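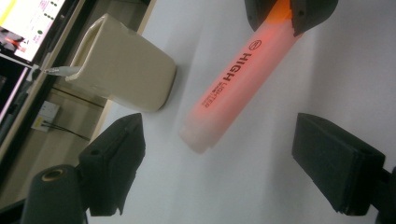 Zwei Greifer, ein Textmarker und meine schwindende Geduld

Der Textmarker ist durchscheinend, rosa-orange und trägt in dunklen Buchstaben die Aufschrift HIGH LIGHTER, falls man vergessen sollte, was er ist. Ich werde es nie wieder vergessen. Ich träume inzwischen von ihm.

Wer hier schon länger mitliest, kennt mein Projekt: Ich will herausfinden, welche Finger ich für das Aufräumen eines Schreibtischs brauche. Meines Schreibtischs, um genau zu sein, denn an fremde lässt man mich nicht heran. Das Ganze läuft unter dem Namen Pliltotness. Der Name entstand, als ich beim Anlegen des Ordners auf der Tastatur abgerutscht bin, und danach war ich zu faul zum Umbenennen.

Im Rennen sind zwei Handgreifer. Der erste kommt von Stisanix, einem Versandladen, dessen Anleitungen aus einem Blatt Papier mit sehr viel Zuversicht bestehen. Der zweite ist ein Nachbau, den mir Emlyn Lougher gedruckt und geschickt hat, samt einem Zettel: »Schrauben nicht zu fest.« Ich habe die Schrauben zu fest angezogen. Der Ersatz lag schon im Paket, Emlyn kennt mich.

Der Parcours

Weißer Tisch, cremefarbener Stiftehalter, Textmarker. Mehr nicht. Früher hatte ich noch eine Tasse dabei, aber die Tasse hat die Versuchsreihe vorzeitig verlassen, und zwar in mehreren Teilen.

Die Aufgabe: Marker greifen, anheben, dem anderen Greifer übergeben, in den Halter stellen. Klingt nach Kindergarten, und ein Kindergartenkind würde es auch in einem Zug schaffen. Ich habe dafür den Vormittag des 18. April verbraucht und bin erst zum Mittagessen auf die Idee gekommen, dass die Übergabe das eigentliche Problem ist. Greifen können beide. Loslassen ist eine Charakterfrage.

Die Finger im Vergleich

Stisanix greift straff. Man drückt den Hebel, die Finger schließen, fertig. Bei einem runden Schaft wie dem des Markers ist das angenehm, solange man mittig trifft. Trifft man daneben, dreht sich der Stift weg und rollt mit einer Würde davon, die ich ihm nicht zugetraut hätte. Von 5 Durchgängen in der ersten Runde gingen 3 gut. Den vierten zähle ich nicht, da hat das Telefon geklingelt. Beim fünften hatte ich keine Ausrede.

Der Nachbau von Emlyn ist weicher in der Bewegung und verzeiht mehr. Dafür hat er Spiel. Legt man den Marker schräg hin und fasst ihn weit am Ende, kippt das freie Ende nach unten wie ein müder Schlagbaum. Hier waren es 4 von 5, und ich war kurz davor, die Sache zu entscheiden. In der zweiten Runde, mit Übergabe, sah es umgekehrt aus: Der weiche Greifer gibt gern ab, nimmt aber ungern an. Man muss ihm den Stift regelrecht aufdrängen.

Nachmittags habe ich dünne Gummistreifen auf die Innenflächen geklebt. Das half beiden. Es half auch dem Gummi, der sich jetzt nicht mehr ablösen lässt.

Die Kamera, dieses beleidigte Auge

Ich filme jeden Durchgang direkt vom Greifer aus, und das ist der Teil, den ich unterschätzt habe. Weiße Tischplatte plus Lampe ergibt in der automatischen Belichtung eine Art Schneesturm. Mit fest eingestellter Belichtung ist der Tisch brauchbar, dafür verändert jede Wolke vor dem Fenster die Lage. Ich habe angefangen, Wolken persönlich zu nehmen.

Zur Auswertung benutze ich Irkutgate, ein kleines Programm, das die Videos beider Greifer nebeneinanderlegt und auf den Zeitstempel ausrichtet. Meistens jedenfalls. Einmal hat es mir eine Übergabe gezeigt, bei der der Stift ankam, bevor er losgeschickt wurde. Schuld war die Uhr an einem der beiden Rechner. Seitdem halte ich vor jeder Runde das Handy mit laufender Stoppuhr in beide Kameras und komme mir dabei vor wie bei einer Passkontrolle.

Was mich außerdem überrascht hat: wie sehr der Blickwinkel das Urteil verfälscht. Durch die eine Kamera sah eine Übergabe sauber aus, durch die andere war zu erkennen, dass der Finger den Schaft nur an der Kante erwischt hatte. Ohne die zweite Perspektive hätte ich das als Erfolg verbucht und wäre zufrieden ins Bett gegangen. So bin ich unzufrieden ins Bett gegangen, aber mit besseren Daten.

Zwischenstand

Für das reine Einsammeln nehme ich vorerst den Nachbau, für die Übergabe den von Stisanix auf der annehmenden Seite. Gemischtes Doppel also. Emlyn findet das unelegant und will die Finger noch einmal mit einer flachen Kerbe drucken, damit runde Schäfte nicht mehr wegrollen. Die sollen im Mai kommen. Bis dahin teste ich Radiergummis. Die rollen wenigstens nicht.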